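Bin-to-bin cell: when do you call the source bin "empty"?
Forum > Good Practice > Pick and place

tote_and_error
Posted Monday, 8:40
Hello all. I am writing the working rules for our small cell at the Carkwood site. One arm, two plastic bins side by side, parts go from one bin to the other and later back again. My draft has 9 rules, and we already disagree on rule 4. It says: "The source bin is empty only when the operator has looked inside and confirmed it." My colleague wants the camera or sensor on the wrist to decide alone.
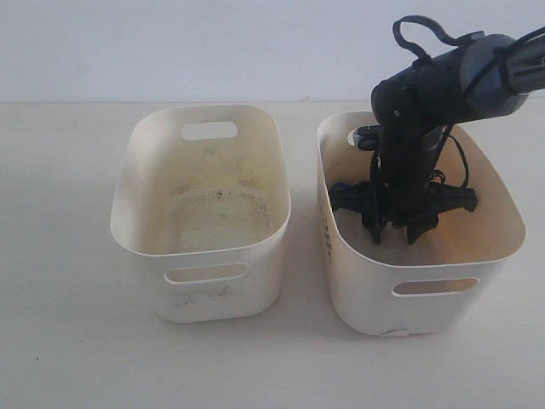
I prefer the operator because our bins are old and have marks on the bottom. A stain can look like a small flat part, and a small flat part can look like a stain. If the software is wrong in the second case, we close the batch with a part missing. Which wording do you use?

Susov_cell2
Posted Monday, 9:15
We had the same discussion. I think your rule is too heavy. If a person must look at every change of bin, you lose the reason to have the cell. We let the camera decide and the operator checks only at the end of the shift.

gentile_qa
Posted Monday, 9:52
I disagree with Susov_cell2. At the end of the shift it is too late, the batch is already mixed with the next one. At Gentile we lost batch 1821 in this way and had to sort it again by hand. Our rule says 2 empty readings from the camera, with the arm fully out of the bin between them, and then one look by a person before the batch is closed. The look takes a few seconds.

Susov_cell2
Posted Monday, 10:20
OK, but you have mixed batches. We run the same part the whole week, so for us a forgotten part is only counted later. I still say the rule must depend on the product.

astbridge_maint
Posted Monday, 11:03
Please write also a rule about cleaning. Everybody argues about the camera and the bins stay dirty for months. In Astbridge we wash them on a schedule, and a bin where the marks do not come off is taken out of the cell. Also remove old labels, the gripper can catch them.

tote_and_error
Posted Monday, 13:30
Thank you, this helps me. New text for rule 4: "The source bin is empty after two empty camera readings with the arm out of the bin. The operator looks inside before the batch is closed." Cleaning becomes rule 5.

Susov_cell2
Posted Monday, 13:48
Better. I would still add "for mixed batches" in front of the second sentence.

gentile_qa
Posted Monday, 14:10
And I would not. Somebody will decide that his batch is not mixed.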